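**From:** Cirilo Ocampo
**To:** Early Years Rooms list
**Date:** November 23, 2025
**Subject:** Re: Coat lockers for the under-fives, Gondstead or Orkora?

Hello Marta and everyone,

Sorry to have sat on this one. I read your message on the bus, thought "oh, I have plenty to say about that", and then the week got away from me as it does. We went through the whole locker business in April when the Sosow room was done up, so it's all still fairly fresh, and I kept my notes (such as they are, on the back of the delivery sheet).

> Dear all, we have finally been told we can replace the coat pegs in the entrance
> with proper lockers, the sort with a bench to sit on and a cubby over the top.
> I've got it down to the Gondstead and the Orkora. We need 36 places and the wall
> is not a generous one. Has anybody lived with either of them? I'm mostly
> worried about wellies, and about whether they need fixing to the wall, as
> ours is only plasterboard. Any thoughts very welcome!
> Marta

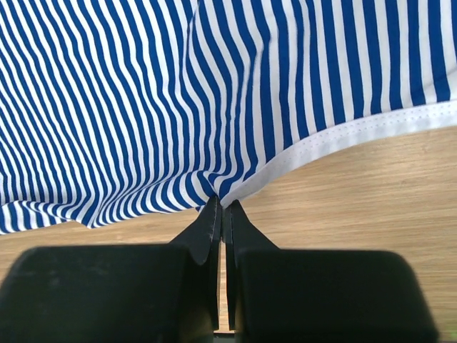 ## Furniture and storage

So, we have the Gondstead, and on the whole I'd buy it again. It comes in blocks of four places with a bench running along the front, and the bench is 300 mm off the floor, which suits our three- and four-year-olds nicely but leaves the littlest ones with their feet dangling. They don't seem to mind a bit, though it does make getting boots on a slower job than it might be, and you'll find yourself kneeling down a good deal. If most of yours are under three I would ask whether they still do the lower bench. They did in the spring, but it wasn't in the catalogue and I only heard about it by ringing up.

The Orkora I've only seen at another nursery, so take this with a pinch of salt. It's a handsome thing, with nicely rounded corners, and the cubbies are deeper, but each place is narrower and once everybody is in a padded winter coat you can hardly get a hand between them. They'd had to hang every other coat on the end panels. On a short wall like yours I can see the temptation, all the same.
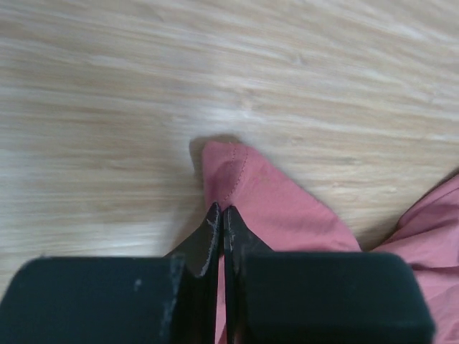 *Pink cloth, with darker pink stitching along the corner.*

Wellies! Both makers leave an open space under the bench and both will tell you that it's for boots. With ours, the mud goes straight through to the back, where no broom will reach it. We bought boot trays in the end and slid them underneath, and I only wish we'd ordered them with the lockers and saved the second delivery charge. Do measure the gap between the uprights first, as the full width of the locker won't help you there. I speak from experience and one returned parcel.

On the plasterboard, please do fix them, whatever the leaflet says about being freestanding. Ours are screwed into the studs through a batten that Mr Stępień put up for us, and it took him a morning. He set it at 700 mm from the floor so that it sits behind the solid part of the back and you never see it. If your skirting board is a deep one you'll need to pack the batten out a little, or the lockers lean forward, and children do like to climb up by the dividers.

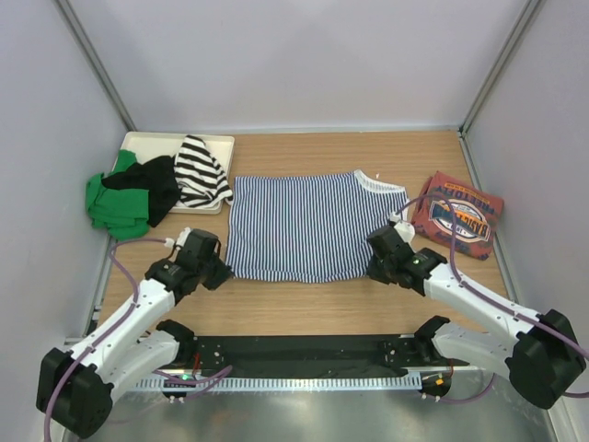

*Striped garments on the light wooden table and in the white tray.*

One last thing and then I'll let you go. Ask for the name-card holders to be left loose. Gondstead fit them above the hooks as standard, far too high for a small person to see their own picture, and we had to prise every one of them off and start again lower down.

If you'd like to come and look at ours, you'd be very welcome. After lunch is best, when the entrance is quiet and I can find you a cup of tea.

All good wishes,
Cirilo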